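Two Arms, One Rail: Comparing Gripper Fingers for Shared Handling
Project report by Rezaul Uddin, March 25, 2025

Why I chose this project

When I first came to the Irenlow lab in July I had hardly touched a robot arm, and I remember being rather charmed by the pair on the rail, which looked to me like two people leaning over a table to talk. Most of our coursework had used one arm at a time, so I wanted to find out how far the choice of finger matters when two arms have to share a job – and a fairly small job at that.

I compared two finger sets, the Mayrhofer and the Korkholm. Both are angular, both fit our grippers without any drilling (a great relief to me!), and they differ mainly in the shape of the tip. The arms were driven from the Grorkgate controller throughout, with the same speed settings for each set.

The shared hold

My first task was to bring both grippers together over a flat yellow piece near the middle of the table. I had expected the gripping to be the hard part, but I spent far longer on the approach, as the motor bodies come very close to one another and I was terribly nervous of a knock.

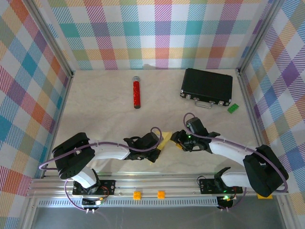
Figure 1. Left and right grippers meeting at the yellow piece.

I ran 12 trials with each set and kept a log of every one, which came to 1,109 lines by the end and took me a whole evening to read through. The Korkholm tips were kinder to my clumsy positioning, and I dropped the piece less often with them. The Mayrhofer tips wanted more careful lining up, though once they were lined up I found them lovely to work with.

Working close to the table

The second task kept the fingers low, pointing down over the yellow piece with only a narrow gap between the two grippers. The cables needed some thought too, and I left a generous loop at each gripper so that the wrist could turn freely.
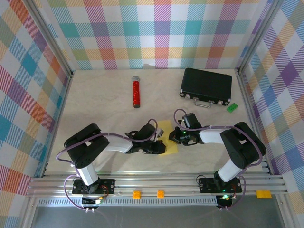

What I would change next time

I would set the approach heights before anything else, and write them on the wall chart where I can find them again. I would also like to try one Mayrhofer set on the left and one Korkholm set on the right, which my supervisor suggested when I had only 8 days left and a report to write.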